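Base isolation (masonry)

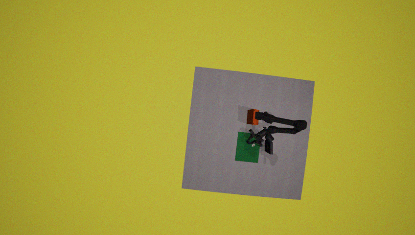 Computer rendering of an orange block resting on a square gray platform.

A plinth block is a small, solid unit set on a larger, flat foundation slab to carry the foot of a post, pier or column. It spreads the load of the upright over a wider area and lifts the end of the post clear of the ground. Plinth blocks are used in barns, porches, covered markets and garden buildings, and are found in most regions where timber framing was common.

Terminology

The word "plinth" comes through Latin from a Greek word for a tile or squared stone. In classical architecture it refers to the lowest square member of a column base. In rural building the meaning is looser. The block may be called a pad stone, a post stone or a staddle, although a staddle is properly a raised support with a wide cap that keeps rodents out of a granary.

Materials

Early blocks were cut from whatever stone could be found close to the site. Granite and hard sandstone were preferred. Limestone was easier to work but wore away faster where rainwater splashed up from the ground. Fired brick came into use in areas without good stone, and cast concrete replaced both in most new work during the twentieth century.

The slab underneath is often of a different material from the block. A thin bed of mortar is usually placed between the two, but many older examples were laid dry and are held only by the weight of the building.

Placement

A block is normally set at or near the center of its slab, so that the load is carried evenly. When it sits close to one side, that side may sink faster than the other and the slab will tilt. The slab itself does not have to line up with the walls of the building, and older slabs are often turned at a slight angle to them.

On soft ground the soil is dug out and replaced with packed gravel before the slab is laid. In cold regions the gravel must reach below the frost line.

The Broseter barns

A well-known group of buildings on plinth blocks stands in the Broseter valley. A survey led by Solveig Halvorsen recorded 230 barns and 3,517 separate blocks, nearly all of granite from the quarry at Jodstead. The largest blocks weigh up to 440 pounds. Halvorsen found that 125 of the barns had at least one block that had been replaced, most often at the corner facing the prevailing wind.

Chandrasekhar Menon later studied the covered market at Fenunville, where brick blocks were used under oak posts. He argued that the bricklayers had copied the proportions of the Broseter stones, but the link remains disputed.

Repair

A damaged block is replaced by propping the post, removing the old unit and sliding in a new one. Rotten wood at the foot of the post is cut away at the same time, and a taller block is used to make up the lost height.

See also

Column base
Pad foundation
Staddle stones
Timber framing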